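Thread Count and Other Poor Guides to Buying Sheets

2020-12-26

The textile testing laboratory at Trondano handles bed linen for mid-size retailers, hotels and a few hospitals. Its senior technician has spent 15 years washing, stretching and rubbing fabric until it fails. The interview took place by phone and was limited to cotton and cotton blends.

The first subject was thread count. "It is a count of yarns per square inch, warp plus weft," the technician said. "Above a certain density there is no room left, so the higher numbers come from counting the plies inside each yarn. I had a set in July labeled 2000. Counted by the standard method, it came to 336."

The lab gives more weight to fiber length. Short fibers work loose under friction and form pills, usually in the area under the shoulders and feet. "A plain sheet in long-staple cotton will outlast a dense one made of short fiber. The label seldom tells you which you have."

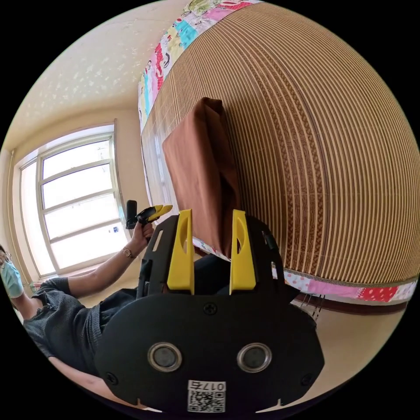
Shrinkage is the most common complaint that reaches the lab from hotels. Fitted sheets are cut with an allowance, and the allowance is often too small for commercial drying. Alvarado, a hotel supplier that sends samples each quarter, now asks for results after repeated hot cycles as well as after the first wash. "The first wash takes most of it," the technician said. "The rest comes out slowly, and then the corners stop staying down."

On finishes, the answers were shorter. Litosine, a softening treatment used by several mills, tested well on new fabric and poorly on laundered fabric. "It is gone early. What you feel in the store is the finish – what you feel next year is the cotton."

The technician sleeps on percale from Astik, bought at full price, and owns 2 sets. They are washed warm, dried on low and taken out slightly damp. Fabric softener is left out, as it coats the fiber and reduces absorbency. Pillowcases wear out first and are replaced separately.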